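Home Explore Lists Sign in

Rianne Van Rooij
March

We use cookies to keep you signed in. Accept / Settings

Thread on masking tape and painter's tape as layout tools, after eight years of marking out floors and tables for stockrooms. Mostly adhesion and measurement. Short posts.

Tape width is part of the dimension. If you set a 2000 mm bay with 50 mm tape, decide whether the 2000 is edge to edge or center to center, and write that on the drawing. At the Fekulthorpe store we had both on one floor. The last bay in the row came up short and the racking had to be reordered.

Pull from one datum. Measure every line from the same corner. If you step from line to line with a short rule, each small error rides along to the next. A long steel tape and a pencil tick at each position takes less time than fixing row 8.

Check diagonals before you stick anything. Equal diagonals on a four-sided layout with equal opposite sides means square corners. Benoît Pichon does this with two people and a string, and he is faster than my laser.

Don't stretch the tape as you lay it. Crepe-backed tape gives under tension, then creeps back and lifts at the ends. Unroll a length, lower it onto the ticks, press from the middle out.

Adhesion depends on the surface more than the brand. Sealed concrete: fine once degreased. Raw plywood: poor. Kraft paper: grips hard and takes the top fibers with it on removal, so treat each line as permanent.
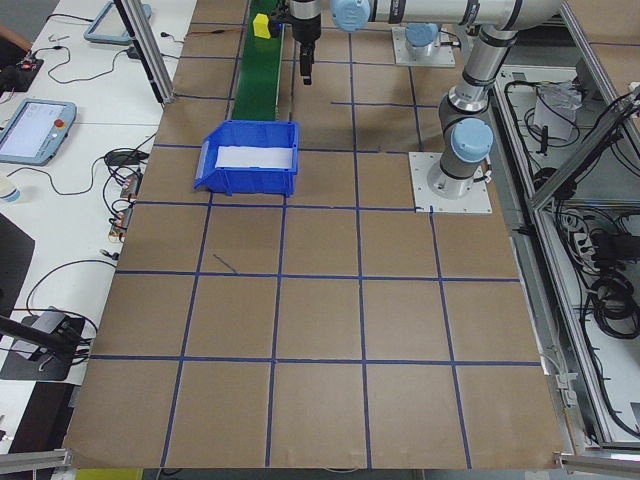 Paper over a table is still my preferred base for a trial layout, because you can throw the whole sheet out and start again. Use a tape that contrasts with it. Dark blue on brown reads well from across the room, even with strips running both ways and things like a bin and a narrow conveyor sitting on the grid. Tan on brown doesn't.

Removal: pull back low over itself, slowly. At the Vullum site I left floor tape down for 95 days and spent a Sunday with a scraper.

Next thread: label heights on shelving.

Get the newsletter. Unsubscribe any time.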